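Pluna Hand Grippers - Pair, with Charging Dock

I run the laundry and linen side at Stosum, and we've had the Pluna pair in daily use long enough now that I wanted to write this page myself. So it's me talking, and I fold for a living!

You get two grippers, one for each hand, plus the dock and the wrist loops. You squeeze, the fingers close, and the folding you'd be doing anyway gets recorded as you go. Those recordings teach the folding arm at our Dretura site, and the arm takes the flat stuff - pillowcases, napkins, the endless hand towels. On a good Tuesday it gets through 400 pieces before lunch, which used to be my whole morning (and my whole lower back).

What changed for us? The shirts and anything with a hood are still ours, so there's plenty to do, but I spend a lot more of the day teaching and checking and a lot less on towels. Two of the girls on the late shift asked to go over to training full time. I did worry about hours at first, I'll say that, and we got it in writing that nobody's would be cut before the grippers came in the door. 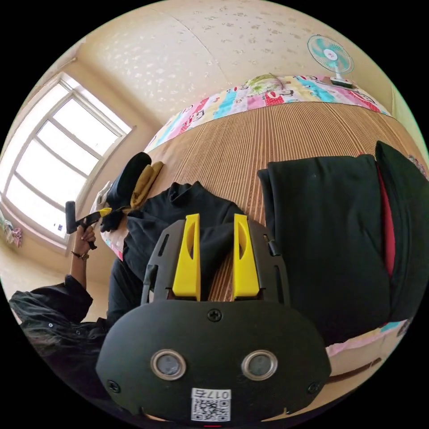

Dark clothes on a brown woven mat, with a gripper in yellow fingers for each hand.

Getting used to them took me 4 shifts. Collars are the fiddly bit, so start with the sleeves and go slower than feels natural. Black on black is hard on the eyes too - work near a window if you've got one.

Good to know before you order: the pair and dock come as product 74 in the Karppinen catalog, and spare fingers are sold separately in packs of five. Wipe the fingers down at the end of the shift and keep lint off the lenses. Small hands? Ask for the short handle, it's the same price and I wouldn't go back.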